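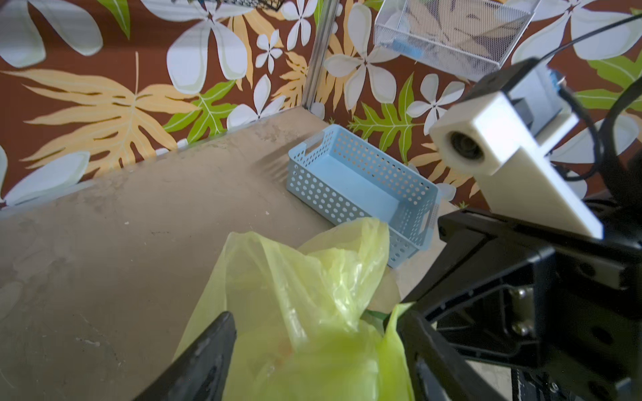

Friday, madder again

Third go at the orange that Zodwa wants for the Skimetti scarves, and I'm writing this with the pot still on so excuse the spots on the page.

Where we left off: the last batch came out brick. Nice brick! I'd wear it. But she's after the warm, slightly faded orange you get on the inside of an old book cover, and she brought in her grandmother's napkin to prove such a color exists. The napkin lives in the top drawer now, please don't wipe anything with it (Grímur, I mean you).

So today I changed the water and only the water. Same wool, same alum mordant from Tuesday's bucket, same bag of ground root from Zwane. Our tap water is hard and that's supposed to push madder toward red, and I've been saying for months that we should try rainwater, so finally I did. Shireen has a barrel behind her place and she let me fill both jugs. There were leaves in it. I strained it through an old pillowcase, twice.

Weighed out 37 grams of root. Soaked it in a little of the rainwater first while I had breakfast, then tipped the lot into the Drullik with the rest. That kettle still heats too fast on the low setting. I had it propped off the ring with the lid of a paint tin, which works but you do have to stand there. I know we said we'd write to them about the thermostat. Has anybody written to them about the thermostat?

Heating

Slow, slow, slow. The books all say to keep madder under a simmer or the browns come out, and I believe them now after the brick. I got to the temperature I wanted a bit after eleven and held it there with the wool in, turning the skein over with the long spoon every 10 minutes or so I told myself. It was probably less regular than that, the phone rang a lot. Manouchehr called about the invoice and then called back about the same invoice.

Smell: sweet, like wet hay and a bit like carrots. Grímur came in and asked what was for lunch.

At one point I took my eye off it and the thermometer was at 84 Celsius, which is too high. I pulled the kettle off completely, threw in a cup of cold rainwater and let it drift back down. I'm noting it here in case the color goes muddy and we all blame the barrel. It would be me, not the barrel.

First look

Pulled one end of the skein at noon. ORANGE. Proper orange! A little pinker than the napkin when wet but everything is darker when wet, so I squeezed a strand in a paper towel and held it to the window and it's very close. I may have shouted. Left the rest in the bath to cool down on its own with the heat off, and it can sit there until tonight.

Now the boring part, test strips. I cut three from the same cotton we used in August and put them in after the wool came up for air:

Strip A, mordanted, straight in. Pale peach, a bit streaky where it folded over on itself. My fault, I didn't wet it out for long enough.

Strip B, mordanted, with a pinch of chalk added to its own jar. Went redder while I was watching. So there's the hard water question answered, at least well enough for me.

Strip C, no mordant at all. Sad beige. It'll wash out, but it's good to have in the book for people who ask why we bother with alum.
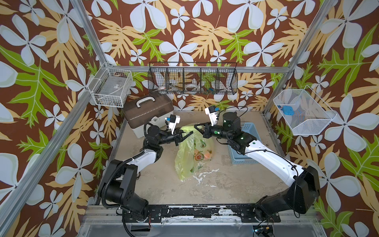 Photo: Shu-fen Au

Afternoon, other things

Rinsing notes, mostly for Zodwa when she does the big batch: let the wool get fully cool before it goes anywhere near clean water. I can't say this enough. The batch that felted in spring went from warm bath to cold sink and that was that, we had a very expensive potholder. Rinse in rainwater too if there's enough left, otherwise I'd worry the tap will pull it red again at the very end after all that care. I don't know for sure that it does. Somebody should try half a skein each way.

Bits of root get everywhere in the fleece. Next time I'm tying the root up in a stocking like a giant tea bag. Shireen says you lose some strength that way and you need to squeeze it a lot. Fine, I'll squeeze. Picking crumbs out of wet wool with tweezers is no way to spend an afternoon and I've had enough of it for one year.

The exhaust bath still has plenty in it. I'm saving it in the tall jars with the date on masking tape, and I'd like to put the small silk squares in tomorrow just to see. It won't keep much longer than the weekend, it goes fizzy and then it goes horrible.

Light test: I've pinned a tuft of today's orange and a tuft of the brick to a card, with half of each covered in foil, and the card is taped up in the Kaster Street window where it gets the sun from breakfast on. Don't move it when you water the geraniums. If the orange goes pink in a month we need to know before we sell any.

Cost, very rough. The root is the expensive thing, everything else is pennies. If Zodwa goes ahead with the whole run we'll need a lot more than what's in the cupboard and Zwane sometimes has gaps in winter, so order early. Manouchehr wants the amount in writing before he'll sign off. I've asked whether the next sack comes from the same harvest, no answer yet. A new sack could be a completely different orange and we'd be back to brick.

Still to do

Wash the Drullik out with the soft brush, no scouring pad.
Return jugs to Shireen, full of something nice maybe, she likes the plum jam.
Tell Zodwa!! She's out till five.
More alum.
Find out who has the good scissors.

Later, quarter past seven

Took the skein out, one rinse so far and the water ran clear much faster than I expected. It's hanging over the bath on the wooden rod. Under the lamp it looks browner than at noon, but that lamp makes me look brown too, so I'm not judging it until morning. Zodwa put the napkin next to it and didn't say anything for a while and then said "a bit more yellow?"

So, weld. A tiny bit of weld over the top. I have half a jar somewhere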